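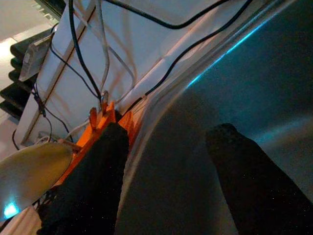
Sunday, and I have finally done the cables. I say finally because Lise Sawatzky has been on at me since before the long weekend, in her kind way, which is to ask how the cables are going while handing me a piece of cake. Tonight I can tell her they are going very well, thank you, and eat the cake with a clear conscience.

I started straight after breakfast, with the radio on low and the good scissors, and I told myself I would be finished by lunch. Well! I know myself better than that by now. The first hour went on finding out which lead was which. The black ones are the worst of the lot, all the same colour and all the same thickness once they go in among the others, and you can follow one with your finger for ages and come out at the end of a different one. I got the little roll of labels out of the kitchen drawer, the ones I bought for the jam, and wrote on them in my smallest writing. So now I have a lead that says "lamp" on a label with a border of strawberries, and I find I quite like it.

The orange clips were Tia Nuttall's idea. She had a bag left over from doing her own desk and she brought them round in July, and I am ashamed to say they sat in the fruit bowl until this weekend. She says orange is the only sensible colour for a clip, you can find it again when you drop it, and I did drop plenty, so she has a point. They are stiff little things to start with. My thumb is quite sore tonight. But once a cable is in, it stays in, and I went over them all after tea giving each one a small tug and feeling very pleased with myself.

I had a proper rummage in the box as well, the big one from the move. There was the charger for the old Kisden radio, which we gave away years ago, and a Takagi adapter that fits nothing in this house, and a long white lead that I have kept through two moves in case it turned out to be important. I have put it back. I know, I know. The rest has gone in a bag by the door for the recycling depot, and it was so heavy I had to drag it along the hall on the mat.

Lunch was cheese on toast at half past two, standing up, because the table was covered. I rang Mum while I ate it and she told me all about the new people at number 113 and their fence, which has gone up a good deal higher than anybody expected, and I made the right noises and untangled a bit of string at the same time. She wanted to know why I didn't just pay someone to come and do it. I said I was enjoying it, and as I said it I realised that I was. It is a long while since I spent a whole day on one job with my hands. At work everything I do on a Monday seems to have been undone again by the Thursday, and there is never anything at the end of it that you could lay your palm on.

The one thing I couldn't sort out was the short grey lead, the one that only just reaches. If I clip it back with its neighbours it pulls, and if I leave it free it droops, and I tried it both ways until I was cross with it. I shall have to buy a longer one. The Nirnex shop on the corner had some in the window at a silly price, so I'll ask Lise whether she has a spare before I go handing over good money.

It got dark earlier than I expected and I did the last bit by torchlight, kneeling on a cushion, with the cat helping. My knees are not what they were. I had a very hot bath afterwards and used up the last of the lavender salts, and now I'm in bed with a pot of tea and the window open a crack, listening to the rain coming down on the shed roof.

Must remember: ring Tia to say thank you, and ask where she got the clips. Bin night tomorrow. And take Lise's cake tin back, washed this time.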